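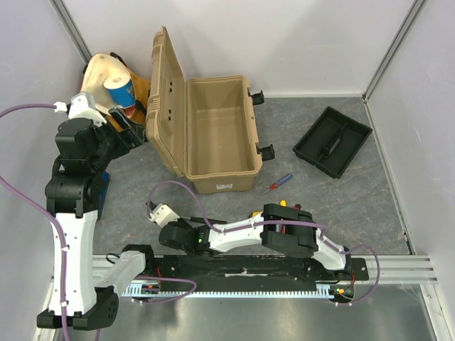
Week 3 of the Trilport evening course is given over to bags, and I do hope you'll bring one you're fond of, however tired it looks. We start with the soft tote, the kind everybody owns and hardly anyone packs well. Left half empty, it slumps, just as the cream one with the mustard-yellow patches does against the wall, even with a container tucked inside it. So put your heaviest flat things at the bottom first — books, a folded towel — and let the upright pieces stand between them. Please read the Nultness handout on straps before class, and we'll try 3 ways of folding together.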